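Stadus Hardwax Oil – Clear Satin, for Interior Wood Floors

A blend of plant oils and hard waxes for bare or previously oiled boards. It soaks into the grain and leaves a low sheen that can be patched without sanding the whole room. Suitable for oak, ash, pine and most engineered boards with a real wood top layer.

Sizes: 1,000 ml tin or 2.5 litre tin
Finish: clear satin
Coats needed: two
Clean tools with: white spirit

Sand the floor to 120 grit, vacuum well and stir the tin before use. Apply thinly along the grain with a short-pile roller or a Cabral floor brush. Work a few boards at a time and wipe off any excess – thick patches stay tacky and mark easily.
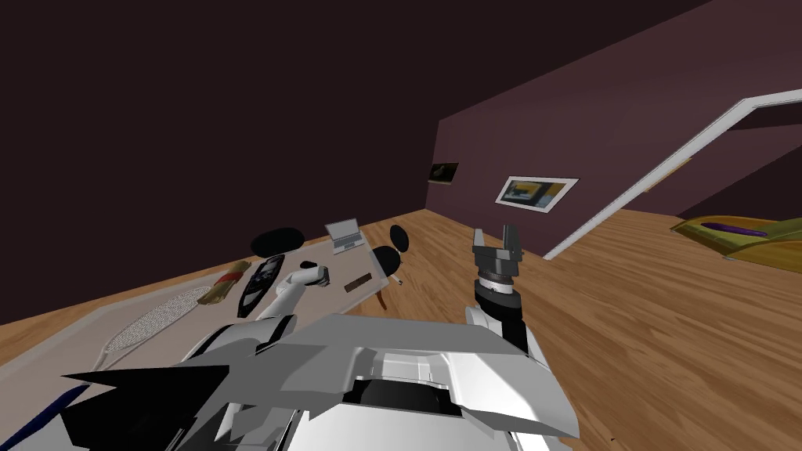
Can it go over old varnish?

Varnish has to come off first, back to bare wood. The oil can't soak through it and will sit on the surface without curing properly. Small test areas are best done in a corner or under a rug.

Leave overnight between coats with a window open. Keep rugs off for a week after the last coat. Oily cloths can catch fire on their own, so lay them flat outdoors to dry or soak them in water before binning.

Delivery is free on orders over £33. Orders placed before noon on Monday leave the same day. For trade prices, ask for Savita Prajapati on the order desk.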